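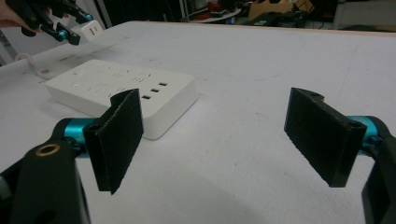 Fig. 1. Two hand-held grippers, a power strip and a plug adapter, from the gripper's point of view.

Unit 4: Teaching by Doing
Handout, 1/15/18
Instructor: Huguette MacDonald

Welcome back! Last time we wrote out every motion for the arm as a list of positions, and most of you found out how slow that gets. This week we get to show the task with our own hands, and I can't wait for you to try it.

Words to know

Demonstration: one complete run of a task, start to finish, done by a person.
Hand-held capture: you hold the gripper yourself and the camera on it records what the fingers face.
Remote control: you stay at the desk and steer the real arm with a second device.

Look at how much of Fig. 1 is taken up by the fingers. Good! The learner needs to see both fingers and the gap between them, along with the thing you're working on. The strip has rows of outlets plus three USB ports, so "put the plug in the strip" is far too vague as a task. Pick one outlet and write down which one before you record.

Lab work

Work in pairs, one gripper in each person's hand. The task is to pick up the adapter and bring it to your chosen outlet. Start with the jaws open. Move at a calm, even speed (slower than feels natural!) and keep your wrist from blocking the view. If you fumble and recover, keep the run and mark it "recovery" in the log. Those are gold.

Each pair records 200 runs over 2 sessions. Move the strip a little between runs and turn it, too.

Reading: Jad Sfeir's notes on the Nallimine arm, section 3. Bring one question about remote control for next time.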